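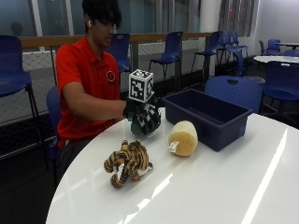
At the round table, sensor glove on the right hand.

Trotham Nest Box Mite Survey
Progress report, April 6, 2018

The grant covers two winters of box checks at the Clamus and Volletti woods. Work at Clamus is finished. We opened 616 boxes after the December frosts and took old nest material from 431 of them. Almost 80 percent of the samples held mites or fleas, mostly in tit nests. Samples are bagged by box number and stored cold.

Volletti is behind. The access track flooded and 70 boxes on the lower slope have not been opened. We will leave those until fall - the birds are already building and we do not want to disturb them.
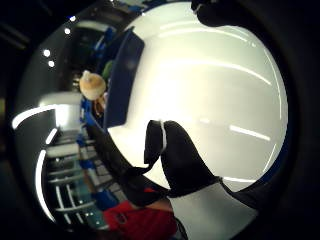 White curved surface, gloved hand at the lower edge.

Spending is within budget except for postage to the Vídalín lab, which identifies the mites for us. We ask to move the unused track repair money to cover it. Flea counts for Clamus will come with the next report.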